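Rimbridge Help Desk
Ticket 64: Blue paint drags and goes streaky inside the outline
Status: Open
Opened by: Peninah Urio
Assigned to: Tumaini Mwakalinga
Area: painting table

Reported Monday, 9:40

Blue does not lay down evenly inside the marker rectangle. Coverage is dense where the stroke is heavy, then breaks into thin streaks toward the lower left. Same paper as the August order.

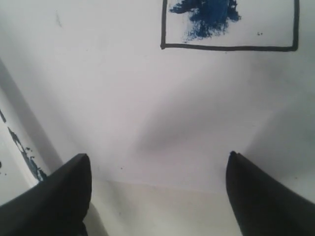

Checks so far

1. Paper. Swapped in a sheet from the Jundau pack. No change.

2. Outline. Marker line is not bleeding into the blue. Ruled out.

3. Tray. Paint is pooled in the middle and smeared onto the rim. Too deep for loading a brush - the whole bristle end goes under.
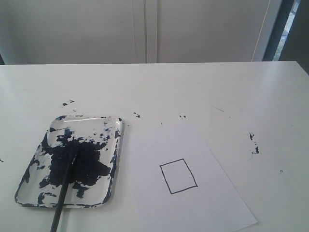
Leonor tried the same color from a shallow dish with 5 ml of paint in it and got an even stroke the full length of the rectangle. That points to loading, and the paint itself is probably fine.

Update, 14:15 (Tumaini)

Brush should not be left standing in the pool between strokes. Paint works up toward the metal band and stiffens there, and the bristles splay on the next sheet.
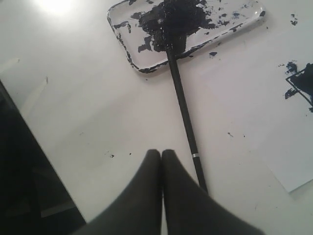 Requested a size 19 flat from Khaemba as a replacement. Until it arrives: thin the blue slightly, wipe one side of the bristles on the rim, rest the brush on a rag. Specks on the table come off with a damp cloth.

Leaving open pending a retest by Peninah with the new brush.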